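Gravari Community Sewing Room
Progress report, second period
Prepared by Leonilde Esteves, 17 August 2019

The room has now been open to the public since May. In this period we recorded 653 visits, against a target of 400. Most were for basic mending and hemming. The evening hours filled first, and we moved one morning session to the evening as a result.

Fabric donations came to 1,153 pounds. Cotton makes up the larger share. We stopped taking upholstery remnants in the second month for lack of shelf space, and the Lisport store has agreed to take them instead.

Meifang Xue taught the beginner course. Of the people who signed up, 11 finished it and went home with a lined tote bag. The course will run again with one more session on zippers, which took longer than planned.
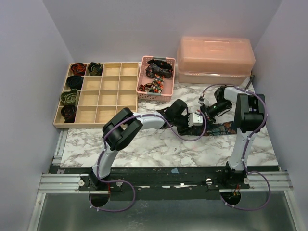

Spending is within budget except for thread and needles, where we went over. We ask to move the unspent printing money to that line. The rent for the Kallon Street unit is fixed through the end of the grant.

Still open: the second ironing station, the new sign, and a decision on summer hours for next year.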